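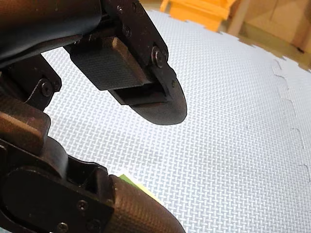
Can It Do the Dishes Yet?
Speaker notes, August 30, 2020

Thirty-five minutes plus questions. Slow down in the laundry part, I always rush it.

Opening

Good afternoon. Start with the hands question: who here owns a robot vacuum? Wait for hands. Keep your hand up if you pick things up off the floor before you run it. (Most hands stay up. Let them look at each other.)

So you have a machine that cleans the floor, and you have a new chore, which is getting the floor ready for the machine. I love my robot vacuum. I talk to it. But picking up socks, blocks, a charging cable and whatever rolled under the couch is the harder job, and I'm the one still doing it.

My talk is about that harder job. Can a machine do a chore yet, in a real home or a real small shop, with nobody tidying up for it first? I'm going to say "sometimes, slowly, and it's a wonderful thing to watch" and then spend half an hour on the details.

What I mean by a chore

Get the definition out early. Last time people argued about dishwashers for ten minutes.

A dishwasher is a great machine. It washes. It doesn't clear the table, scrape the plates, decide whether the pan fits, or put the mugs back on the shelf. When I say chore I mean the whole thing, start to finish, including the boring parts at both ends. The washing was solved before most of us were born. The two ends are what we're after now.

Same on the shop floor. A machine can cut a part beautifully. Somebody still sweeps up, sorts the leftovers, and hangs the wrenches back up at closing time.

Part one: picking things up

Everything starts here. If you can't pick a thing up you can't do much with it.

Two fingers. People are always surprised that so much of this work is done with two fingers. We have five on each hand, plus skin that feels everything, plus a lifetime of practice. Ask them to try it: thumb and one finger, pick up your phone from your lap. Fine. Now a coin from a hard table. Now a sheet of paper. Give them a good minute with the paper, it's fun and the room gets loud.

The paper is hard because there is no side to grab. You slid it to the edge of the table, or you bent it, or you licked your finger. You knew three tricks and you didn't have to think about any of them. Thin flat things on a floor are like that. A playing card on a carpet can stop a very expensive arm cold.

Pads matter. A rubber pad with a texture on it grips a block far better than a smooth finger will. Squeeze too hard and you crush a paper cup, squeeze too gently and the cup stays where it was. Soft floors help a little, too: press down on a foam mat and it gives, so a fingertip that comes in slightly low has some forgiveness. On tile it hits tile.

Tell the Jindari story here. Jindari is the repair shop down the hill from me, bikes and small engines, and they let me bring a small arm in for most of February. The job was putting loose bolts from a tray into the right bins. We ran 1,047 pickups. I sat there with a clicker like I was counting birds. It got 128 of them wrong, mostly washers lying flat and bolts jammed against the wall of the tray. That's a good score in a lab! In a repair shop it means somebody has to check every bin, and checking the bins takes nearly as long as filling them.

Pause there. It's the main point of the first half and I've walked right over it before.

But - and this made my month - the shop people moved the tray. They swapped it for one with sloped sides, so the bolts rolled toward the middle, and the jammed-against-the-wall trouble mostly went away. No new software. A different tray. I think a lot of progress over the next few years is going to look like that, people and machines meeting somewhere in the middle.

Part two: soft things

Hold up the towel. (PACK THE TOWEL.)

A block is the same block from every side. A towel is a new shape every time you drop it. Drop it. Pick it up. Drop it again. Where are the corners? You can find them with your eyes and hands in about a second. For a machine this is a serious search problem, since half the towel is hiding the other half.

Folding can be done. I've seen it done, one towel at a time, starting from a crumpled pile, and I clapped out loud alone in my kitchen. It was also slow enough that I made coffee and drank it before the second towel was finished. Fitted sheets we won't discuss. I can't fold those either.

If time is short, skip to Part three. If not, do the sock bit: matching is easy for a camera, turning a sock right side out is very hard for two fingers. You need to reach in, pinch, and pull the outside over the inside, all with something that changes shape as you touch it.

Part three: the kitchen

Górecki is a lunch counter with a tiny back kitchen, the kind where two people have to turn sideways to pass. I spent an afternoon there writing down every small job from opening to closing. I wasn't looking for what a machine could do. I just wanted the list, and it came to 200 separate jobs before I stopped.

Read a few out, quickly: wipe the lid of the pickle tub. Check if the lettuce smells right. Peel the sticker off the squash. Nudge the door shut with a hip. Tell by the sound that the fryer is ready.

Then I went back over the list with a pencil and marked what I believed a machine could do today, in that kitchen, with no changes made for it. I marked very few. Stirring, yes. Moving full trays from one known place to another known place, yes. Anything with the word "check" in it, I mostly left blank.

Speed comes up here every time. A person loads a dish rack without looking. An arm looks, plans, moves, looks again. I don't mind slow at night. If a machine takes three hours to put away the dishes while I'm asleep, good, take four. During the lunch rush slow means in the way.

Part four: where I'm hopeful

Pick up the energy, this is my favorite section.

Putting away. I think tidying a floor into a bin is the first full chore we'll get. The bin is big, so placing is easy. A miss is cheap, the toy just lands on the floor again. And you can try again and again until the floor is clear. Plitell, a weekend project I've been part of for a while, works on exactly this, toys and other small things into a bin, and our practice log is at 1,733 tries. The late ones look so different from the early ones. Early on it would close its fingers on air, very confidently, and carry the air to the bin.

Fetching. For someone who can't bend down easily, a machine that brings up one dropped thing from the floor is worth having, even if it's slow. I'd put this ahead of folding laundry any day.

Closing time in small shops. Seletti, the frame maker's workshop on my street, would like one thing only, offcuts sorted by length at the end of the day. Long here, short there. The pieces are straight and stiff and there's a flat bench. I believe we can do it, and I've promised to try.

Part five: how to watch a demo

For the people who'll go home and look at videos. I watch them too, far too many of them. Ask these as you watch:

Is the video sped up? Look for a little number in the corner.
Who set the table?
How many takes?
What happens when it drops something, does it notice?
Would it work if you moved the lamp?

A sped-up video can still show great work. I get excited about those as well. Just know what you're looking at.

Wrapping up

Back to the vacuum owners. Ask the question again: would you buy the machine that picks up before the vacuum, if it took all night and missed a sock? Hands. I'm always curious how this comes out, it's been different in every room.

My own hand is up.

Questions people tend to ask

Cost. Don't guess. Say that the arm is only part of it, and the hours of setting up are the bigger part for a small shop.

Safety around kids and pets. Light arms, slow speeds, a stop button you can reach. I don't leave mine running when the dog is in the room.

Jobs. Take this one seriously and give it time. The people at the repair shop wanted the bolts gone and the repairs kept. Ask the person what they'd hand over first at their own work, and listen to the answer.

Why not a hand with five fingers? More joints, more to break, more to control. Two fingers get you surprisingly far. Then do the coin again if they missed it.

Bring: towel, coins, paper, clicker, spare batteries, water.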